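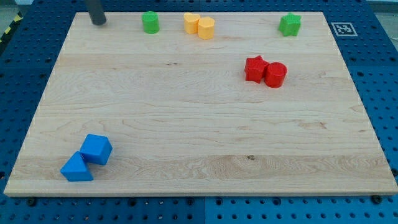
Flanden Toy Shape Name List
Data card, release 2

Summary
The list holds 188 names for shapes used in preschool sorting sets, pegboards and stacking toys, taken from printed catalogs and instruction leaflets. It was compiled by Hiba Masri and Covadonga Aguirre to support consistent indexing in the Flanden catalog archive. It contains text only.

Files
names.txt — one record per line, tab separated
sources.txt — catalog titles, years and page ranges
changes.txt — edits made after release 1

Fields
id: integer, stable between releases
name: the name as printed, lower case
preferred: the name the archive uses for indexing
source: key into sources.txt
note: free text, often blank

Character encoding is ISO 8859-1. Lines end in LF. Tabs do not occur inside fields.

Collection
Names were typed by hand from the catalogs and checked against the page by a second reader. Of the records, 148 come from English-language catalogs. The rest are English names printed in bilingual leaflets, mostly Berrada, and were reviewed by Nadège Delorme. Trade names were dropped unless the catalog gave no other name for the shape.

Preferred names
Where catalogs disagree, the plainer word wins. "Rod," "peg" and "dowel" stay separate, as the Berrada leaflets use all three in the same set. "Disk" and "short cylinder" were merged in release 1 and have been split again. The cutoff is height equal to half the diameter. Sources that print no dimensions keep their own term in both fields.

"Diamond" is mapped to "rhombus" only for flat pieces. "Brick" is mapped to "rectangular block" throughout.

Known problems
Over 30 records have no page number. Ids 61 and 62 are duplicates and were kept so that older indexes still resolve. Spelling of "semicircle" and "semi-circle" follows the source in the name field, so searches should use the preferred field.

Use
Free for research and cataloging. Please cite the release number. Corrections go to Ghada Bitar at the archive, with the record id and the source key.

Last changed 14 March 2001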